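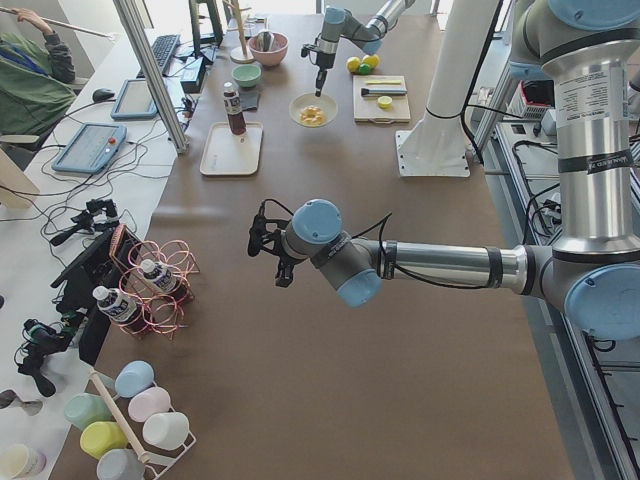
Clollen launches a table covering for people who cook in a mess

22 February 2021. For immediate release.

Clollen, the kitchen goods firm, has today put on sale the Brorwood table roll, a length of plain brown kraft paper intended to go between your table and whatever you are about to do to it.

The firm is aware that brown paper has been available for some time. It would like it known that it has given the matter a good deal of thought all the same.

The Brorwood roll is meant for the long table at which everything happens at once: bowls at one end, chopping board at the other, a bottle of brown sauce somewhere between the two, and a child's toy fruit mixed in with the ingredients. You pull out as much as you need, fold the edges under and get on with it. When you have finished, you lift the bowls off, roll the paper up with the crumbs inside and put the lot in the bin, or on the compost if you have been careful with the butter.

"We spent most of last year on a wipe-clean cloth," said Celeste Rivadeneira, head of table goods at Clollen. "It was a lovely cloth. It had a border. Then we asked 273 households what they put on the table before a big cooking session and a depressing number of them said newspaper. We still have the cloth, if anyone would like to buy it."

The paper comes in one colour. Testers were offered a choice of four during the trial and most picked the brown, on the grounds that gravy is also brown. A version printed with faint measuring lines was dropped after several people tried to cut pastry to them and took a strip of table with it.

For the same reason Clollen asks customers to go on using a proper board under a knife. The Brorwood roll will put up with spilt flour, wet bowls and the ring from the bottom of a sauce bottle. It will not put up with a blade, and neither will the table. Small coasters and trays may be stood on it as usual, and anything straight from the oven should go on a trivet.

To mark the launch, the first 1000 customers will receive the Kennedy tray, a white rectangular tray for bottles that drip. All bottles drip. Earlier attempts to solve this with a better bottle were led by product designer Raimonds Vaher and are no longer discussed.

"A tray is a modest object," said Mr Vaher. "I have made my peace with it. You put the sauce on it, and the next time you pick up the sauce there is a mark on the tray and no mark anywhere else. My mother has been doing this with a saucer for as long as I can remember and has asked whether she will be paid."

Customers who would sooner leave the table bare may prefer the Flerkis finish, a matt coating in a warm grey-brown, which will follow later in the year. Clollen's marketing department calls the shade mushroom. The paint supplier calls it taupe, and the two have agreed to print both words on the tin. It is sold for use on smooth tabletops and needs 2 coats, with a night between them. The firm recommends clearing the whole table first and accepts that for many households this will be the difficult part. 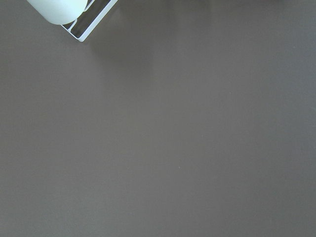
A matt tabletop in warm grey-brown. Mushroom or taupe, according to taste.

The Flerkis finish should be wiped down with a damp cloth and ordinary washing-up liquid. Scouring pads will leave shiny patches, which cannot be rubbed out by further scouring, although two of our testers gave it a good try.

The Brorwood roll is available from today through the Clollen shop and by post. The Kennedy tray will also be sold separately once the free ones have gone.

About Clollen

Clollen makes and sells bowls, boards, trays and table coverings. The business traces its beginnings to 1807, when it sold buckets. It stopped selling buckets some time ago but still gets letters about them.

Press enquiries, including requests for samples of the paper, should be sent to Celeste Rivadeneira at the Clollen press desk. Enquiries about buckets will be passed to Mr Vaher.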